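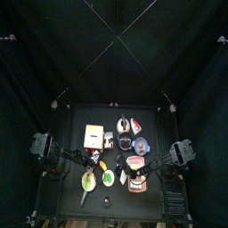
What is the Genside School of Household Cooking?

It is an independent evening school for adults who want to learn to plan, buy and cook everyday meals at home. The school does not train restaurant cooks and does not award a trade certificate.

Our history

The school began as a single evening class in the back rooms of Fagerlund Hall, offered to residents of the Kavard district who had moved out on their own for the first time and had little experience in a kitchen. The first class covered soups, eggs, rice and the use of a knife. Demand for a second class came from an older group, many of them recently widowed or divorced, who had never been the person in the household to cook. Both groups were placed in the same room, and the school has taught mixed ages ever since.

As the classes grew, the arrangement with Fagerlund Hall became difficult. Equipment had to be packed away each night to make room for other users, and the hall had only two sinks. The school moved to its present address at 1524 Kavard Avenue, a former dry goods store, and took the name Genside from the street that runs behind the building. Two teaching kitchens were fitted on the ground floor. A reading room and the office are upstairs.

Today more than 300 adults enroll each year. Most live within the district, although the school accepts students from anywhere who are able to attend in person.

What we teach

Instruction is organized into five courses. Each course runs for nine weeks, with one evening session per week, and may be taken on its own.

First Kitchen
The basic course. Students learn to boil, steam, roast and fry, to follow a written recipe, and to judge when food is done. No earlier experience is expected.

The Weekly Shop
A course in planning and buying. Students write a week of menus, price the ingredients, and compare what they planned with what was used and what was thrown away. About half of each session is spent at the table with paper and pencil, and the rest in the kitchen.

Vegetables and Grains
A course in dishes without meat or fish, with particular attention to dried beans, lentils and winter vegetables. It is open to all students, whether or not they eat meat at home.

Bread and Plain Baking
Yeast breads, flatbreads, biscuits and simple cakes. Dough is mixed by hand in this course. Students with limited strength in their hands should speak with the office before enrolling so that a suitable place can be arranged.

Cooking for One or Two
A course on reducing recipes, storing half-used ingredients, and making a meal that will serve again the next day in another form. It is the course with the longest waiting list, and an additional section is normally opened in March.

How we teach

Classes are small enough for every student to have a work surface and a burner. The instructor demonstrates a dish once, from start to finish, and students then prepare it themselves. Printed recipes are given out at the end of the evening. The school has found that students watch and listen more closely when they are not reading at the same time, and that they write better notes of their own.

Recipes are chosen with ordinary shops in mind. An ingredient that cannot be bought in the Kavard district during the term is not used in class. Where a recipe traditionally calls for a special pan or tool, the instructor shows how the dish can be made without it – a heavy skillet will do for most purposes.

Food prepared in class is eaten in class. Students sit down together for the last part of each session, and this part of the evening is considered instruction. It is the time when seasoning is discussed and when students compare results. Containers may be brought for anything left over.
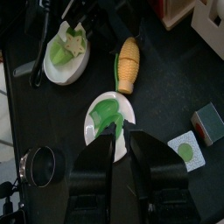
One former student wrote to the office that the shared meal was the part of the course she had least looked forward to and the part she missed most, and that she would have preferred a longer time at the table and one dish fewer. Other students have made the same request. From the coming term, the final session of each course will be devoted to a single meal, prepared jointly by the class, with the second half of the evening kept free for eating it.

Our instructors

All instructors have cooked for a household or an institution for a number of years, and all have completed the school's own preparation period, which consists of one full course as a student and one full course as an assistant. Several came to the school from hospital and school kitchens. New instructors are observed twice during their first term.

The school does not employ guest chefs and does not sell cookware, knives or branded ingredients. Instructors may not recommend a particular store to a class.

Food safety and allergies

Both kitchens are inspected on the schedule required for teaching kitchens. Hand washing, the separate handling of raw meat, and the safe cooling of cooked food are covered in the first session of every course and repeated whenever they apply.

Students are asked to list allergies on the enrollment form. The school can provide a substitute for most ingredients but cannot guarantee a kitchen free of wheat, nuts, milk or eggs. Students with a severe allergy are advised to visit the office before paying a fee.

Fees and assistance

The course fee includes all ingredients, recipes and the use of equipment. Students bring an apron, a dish towel and closed shoes. Fees may be paid in full at enrollment or in two parts, the second falling due before the fifth session.

Reduced fees are available to residents of the district with low incomes, to full-time students and to persons caring for a family member at home. Applications for a reduced fee are made on a one-page form and are handled by the office alone – instructors are not told which students pay which fee.

Enrollment

Places are booked through the Drendix enrollment service or in person at the office. Enrollment opens four weeks before each term. A place that becomes free after a course has begun may be offered to the waiting list up to the second session, and not later, as the early sessions cannot easily be made up.

A student who misses a session may attend the same session in another section of the course if a burner is free. Please call ahead. Missed sessions are not refunded.

Visiting the school

The office is open on weekday afternoons and during all evening classes. The ground floor is step-free, and one work surface in each kitchen is set at a lower height for students who cook seated. The reading room can be reached by stairs only; books may be requested at the office and brought down.

Visitors who wish to see a class in session are welcome by arrangement. They are asked to stay behind the instructor's table during the demonstration.

Genside School of Household Cooking
1524 Kavard Avenue
Entrance from the courtyard side after dark

Page last reviewed 2020-07-24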